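Review: the Dokitz bench rules card set, after a month of use
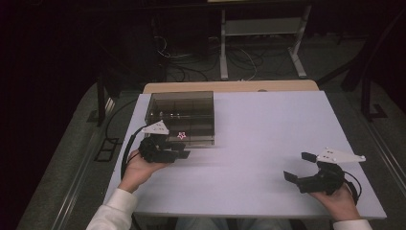 I bought the Dokitz cards because our handheld gripper sessions had got sloppy and I was sick of arguing about it. It's a set of 14 laminated cards, one rule each, written for small labs doing two-handed work. Most are plain good sense. Card 3 says to keep the work surface clear apart from the task items, and I've become a real bore about it – a white board with just the divided smoky-grey box and the little pink star on it is so much easier to work over than our old clutter! Card 5 wants cables run off the sides of the board and never across the middle, and that one's worth the money by itself.

Not everything is a hit. Card 9 (floor cables) tells you to tidy them "where practical", and in our place that means never. I'd have liked something firmer there, with a proper colour code maybe. Card 11 on sleeves and cuffs is so vague I've stopped reading it out.

Shobha Reddy prefers the Kulkarni checklist, which runs to 103 items. Good luck to her – I gave up on page two.

The cards wipe clean and the ring binding has held up, though the corners are starting to lift. I'd buy them again. If they do a second edition in April, please fix card 9.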